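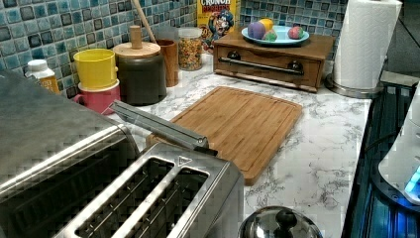
Toaster and bamboo board, kitchen worktop

Tuesday, December 7, 2021

Tin loaf, Tikton flour again. Late start, oven man came and talked.

Carrying on from the October notes (the green book, not this one). Question still the same: why does the Tikton wholemeal go crumbly by day three when the Gandero doesn't. Same recipe, same tins, same hands mostly. Anqi thinks water. I think we're under-mixing it. Yuzhen thinks the flour is just older than the bag says and she may be right, the bag date is smudged.

Dough weight 1,127 g before dividing. Should have been a bit more, lost some on the hook and the side of the bowl. Didn't scrape properly. Scrape next time.

Soaker: half the wholemeal with all the water, overnight in the cold room, 16 hours. Went in yesterday before I locked up. Lid not on tight so a skin on top, picked that off, which won't have helped the weight either. Smelled fine. Sweetish, bit like wet cardboard but they all do.

Mixing. Drendeck on slow. It's making the noise again, a sort of tick on every turn, worse when the dough is stiff. Took the guard off and couldn't see anything. Put it back on. If anyone else hears it please write down WHEN, i.e. which speed and how full, because I rang them and that was the first thing they asked and I had no answer.

Added the salt late, after the dough had come together. Anqi's idea from the rye work. Dough was noticeably slacker before salt and tightened up quickly after. Then 15 minutes more on slow, no fast speed at all. Normally I'd have given it a bit on fast but I wanted to change one thing only. (I know, the late salt is a second thing. It was already in by the time I thought of that.)

Windowpane test: tore. Rested it under a cloth, tried again, tore later than before. Bran cutting it I suppose. You don't get a proper pane with wholemeal whatever the books say, but the Gandero does at least stretch before it goes.

Bulk: in the Xie cabinet. The dial on the Xie reads high, has done since it was moved, so I set it lower than the sheet says and put the loose thermometer in beside the tub. Folded 3 times. First fold sticky, second much nicer, third I nearly left out because it felt done, glad I didn't. Held its shape well after that.

Shaping by Yuzhen. She rolls tighter than I do and it shows in the crumb, so from now on can whoever shapes put thier initial on the sheet. We've got weeks of results with no idea whose loaf was whose, and I was trying to compare last month's two good ones and couldn't.

Proof was quick. Quicker than I expected, phone rang, came back and they were well over the tin. Not collapsed but soft on the poke, dent stayed. So these are slightly over and anything I say about crumb has to be read with that in mind. Annoying as the rest of the day was careful.

Bake: standard. Back corner of the deck is still hot, turned the tins halfway. Oven man says the seal is tired and that's where the heat is running to, new seal on order, no date.

Out of the tin clean. Sides good colour, top a shade dark at one end. Hollow when knocked. Left on the rack and did NOT cut warm even though everyone wanted to. 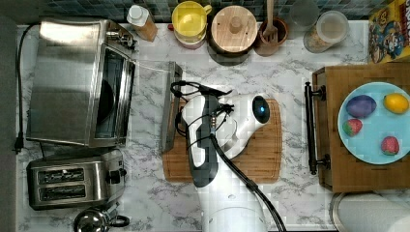

Crumb notes from last week's loaves, as I never wrote them up:

Gandero, day one. Close and even, springy, slices without dragging. Nice nutty smell. Bit bland if I'm fussy, wants more salt or a longer soak.

Gandero, day three. Firmer but still holds together. Butter goes on without tearing. Would sell it.

Tikton, day one. Lovely flavour, better than the other by a long way, everyone said so without being told which it was. Crumb opens up more towards the top. Slight tunnel under the crust on one loaf, that'll be shaping.

Tikton, day three. Crumbs everywhere. Falls apart along the bottom edge when you spread anything on it. Flavour still there. Toasts well, for what that's worth, but I don't want to be selling a loaf that only works toasted.

So flavour one way and keeping the other. Would be very handy if it was only a handling problem because then we keep the Tikton and everybody's happy, except whoever does the costing.

Anqi's water argument, putting it down properly as I cut her off this morning and shouldn't have. She says coarse bran keeps drinking for ages after mixing, so the dough feels right on the bench but the bran goes on taking water from everywhere else, during the bake and after, and by day three the crumb has had it pulled out. The overnight soak is meant to deal with that by filling the bran up first. If so, today's loaves should be clearly better on Friday even with the over-proof. If they're not better then it isn't (only) water and we go back to mixing.

My argument against: last month's soaked batch was no better. Her answer: last month's soak was a couple of hours at best, and warm. Fair.

Yuzhen's point about the flour age. Easy to test, buy one fresh bag, run it next to the old one. Have asked Tikton for a bag with a milling date on it that a person can read. They were nice about it. Said the coarse stuff has been coming out coarser lately as the stones were dressed in the autumn, which is news to me and would have been useful to know in October!! Ask them which delivery was the first one after. If the crumbly loaves start with that delivery then I've been blaming the wrong thing for weeks.

Could also just sieve it. Take off the biggest bran, soak that on its own in boiling water, put it back in at the mix. More faff, one more bowl to wash, but it's an afternoon's work to try and it'd tell us something. Yuzhen has a sieve at home that's between our two, will bring it.

Things that went wrong today so I don't pretend otherwise later:
soaker lid
dough left in bowl
late salt AND no fast speed in the same batch
over-proved
forgot to weigh the loaves hot, so no bake loss figure. Weighed cold only, on the sheet.

Storage. One loaf in paper, one in the lidded crock, one bagged once fully cold. Labelled on masking tape. The masking tape does not stick to the crock so that label is on the shelf in front of it, please don't move it. Also please don't eat the paper one, there was a heel missing from last week's by the time I got to it and I'm not asking who.

Slicing for the day one check tomorrow morning, before deliveries. Same knife as before (the long one with the taped handle), thick slices, press test with the thumb on the middle of the slice and write down straight away whether it comes back. Last time we all did the press test and then stood talking and then nobody agreed.

Side note, the white tin from the same day's bake was excellent and we did nothing different at all. Typical.

Jobs
- ring Tikton re delivery dates
- Drendeck, ring back once we have speed and load written down
- Xie: mark the true setting on the dial with a paint pen, the sticky note has fallen off twice
- new page for shaping intials
- buy yeast, we are on the last block and it's looking grey at the corner
- Anqi to do the next soak, I'll do the mix, fast speed back in at the end, salt at the START, nothing else changed

Swept up, floor drain slow again. Cold room door checked. Will add day one notes under this, leaving half a page.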